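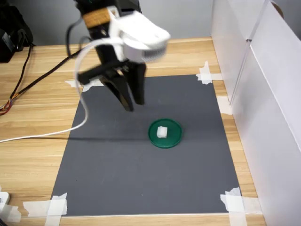
Section 2: Laying and Fixing Your Mellitska Desk Mat

Read this section before you unroll anything. Most of the letters we get at Dakex come from people who unrolled first, and they tend to be long letters.

2.1 Before you start

You will need:
the mat
a roll of masking tape (not supplied, as everyone already owns one and can't find it)
a soft cloth
a table that you are allowed to put tape on

Please settle that last point now with whoever else uses the table. Our Dresotcombe workshop has a very nice oak top with a very faint line on it, and Ilídio Pinheiro still hears about it.

1. Clear the table. Moving everything to the other end does not count.
2. Wipe the wood with the cloth and let it dry. Crumbs trapped under the mat will be felt through it for as long as you own it.
3. Unroll the mat with the grey side up and leave it alone for 60 minutes. It has spent a long time in a tube and wants to go back.

Note: if the ends still curl after an hour, roll the mat the other way for a few minutes and try again. Do not iron it. Do not put it under a saucepan of hot water either, which was suggested to us in October by a customer who had tried it and was writing about something else.

2.2 Positioning

4. Slide the mat to where your hands naturally fall when you sit down. Your hands may not agree with the middle of the table, in which case believe your hands.
5. Line the near edge up with the front of the table by eye. If the wood has a strong grain running from side to side, use that as your guide. It is usually straighter than the table.
6. Lead any cables across the bare wood and round the mat. A cable underneath makes a ridge, and small round things will find it and roll off.

Caution: do not stand anything heavy on one corner "just to hold it". The mat will creep the other way and you will be back at step 4.

2.3 Taping down

The mat has a non-slip backing, and for writing or sorting buttons that is enough. For anything involving pushing, pressing or children, tape it.

7. Tear off strips as long as your hand. Torn ends are fine. Scissors give a neater result that only you will notice.
8. Start with a far corner. Lay one strip across it so that it grips both mat and wood, then lay a second strip over the first to make a cross.
9. Go to the near corner diagonally opposite, smooth the mat towards it with the flat of your hand, and tape that.
10. Do the other two corners.
11. Press every strip down with your thumb, working outwards from the mat.

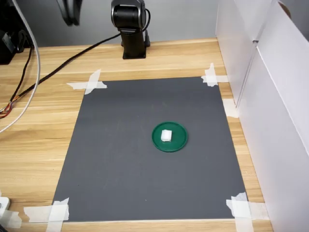 12. Give the mat a gentle shove from the side. If it moves, add more tape to the near corners, where your sleeves do most of the damage. These corners always end up untidier than the far ones. We have stopped fighting this.

Note: a strip along the side is optional. Rodrigo Henriques, who wrote the first edition of this guide, insisted on one. We have left it optional out of respect for both sides of the argument.

Caution: use ordinary masking tape. Parcel tape holds beautifully and takes the varnish with it. Change masking tape after 16 days, sooner in a sunny room, or it will bake on and come up in crumbs.

2.4 A trial run

You may now put something on the mat. Begin with something small. The plastic lid of a food tub makes a good tray for bits and pieces, and a coloured one shows up well against the grey.

13. Put the lid on the mat, rim upwards, within easy reach.
14. Place a small light item in it: a sugar lump, a bead, a scrap of foam.
15. Pick the item up and put it down again a few times. Try it with tweezers if your hobby calls for them.
16. Check that the lid stays put. If it slides, wipe its underside. Lids from the kitchen are seldom as clean as claimed.

White things are easy to find on a grey mat. So is dust. We know. The Addo mat, our earlier model, was beige and hid dust very well, along with pins, screws and on one occasion a contact lens.

2.5 Looking after the surface

Brush specks off with a dry cloth. For anything sticky, use a damp one and a little washing-up liquid, and keep the water away from the tape.

Do not cut on the mat. It is not a cutting mat. It looks like one, and page 71 covers what to do once you have found out.

To lift the mat, peel each strip back slowly and low, keeping it close to the wood. If glue stays behind, dab it with the sticky side of a fresh piece. Store the mat flat if you have the room, or rolled with the grey side outwards if you don't, and go back to step 3 when you next want it.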